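# Vundovetti hand-held gripper: what I found at the Borkcombe open day

I sell and service small grippers for a living, so most of the pages on this shop are me talking about things I've had on the bench for weeks. The Vundovetti is different. I'd only read the spec sheet until I drove over to Borkcombe for the open day on 27 July 2019, and I came home with two on order (my own money, before you ask!).

The whole visit was set in ordinary rooms, with cloth as the main job of the day. I liked that. I've sat through plenty of demos with neat plastic cubes on a bench, and a bed with a crumpled blue cloth on it and people's phones lying by the headboard is a lot closer to what my customers send me questions about.

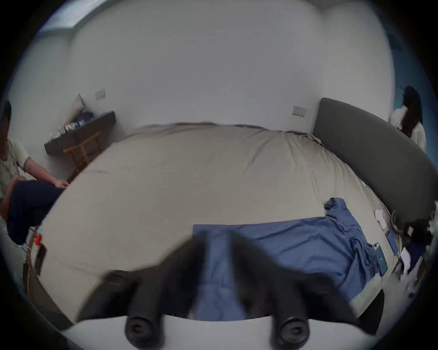
*Reading time: 2 minutes*

So, the gripper. It has two black fingers on a white base, and each one ends in a round rubbery pad with a circular dent in it. The pads are the part I'd been curious about. On my old Marciniak the tips are flat, and thin fabric slides out the second you pull at an angle. I asked for a turn with the Vundovetti and went straight for a hem, then a single layer in the middle of a sheet, which is my mean test. It took me a few tries to get the angle right (come in low, close slowly) and after that I was picking up single layers and grinning like a kid.

The two-person work was my favorite bit of the day. One person pinches a gathered bit of the blue cloth, the other takes the far end with a second gripper, and they draw it out between them across the room. 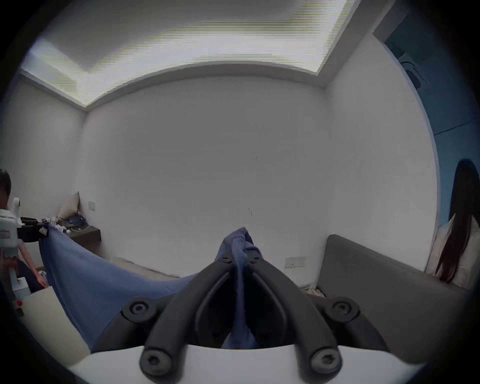
I had a go at that too and it's harder than folding laundry with your hands, because you lose all the little finger corrections you never think about. You end up talking a lot. "Up a bit, no, toward you!" If you're buying for a team, buy a pair and let people practice together for an afternoon before you plan anything serious.

A few things I'd want to know if I were you:

- **Weight:** 600 grams. Fine for short stretches, and I felt it in my wrist by lunch.
- **Pads:** they swap out with a small screwdriver. I stock spares in packs of 2.
- **Case:** not included. The Turero soft case fits with room for spare pads.
- **Lead time:** 19 days from order, longer if you want a pair matched.
- **Returns:** 7 days, unused, in the original box.

My one grumble is the grip size. I have big hands and my little finger had nowhere to go. The Borkcombe folks told me a longer handle was planned for April, and I'll add it to this page when I've held one myself.

Want to try before you buy? I'll keep one of my two on the counter. Bring your own cloth, the thinner the better, and send me a note first so I can have the kettle on.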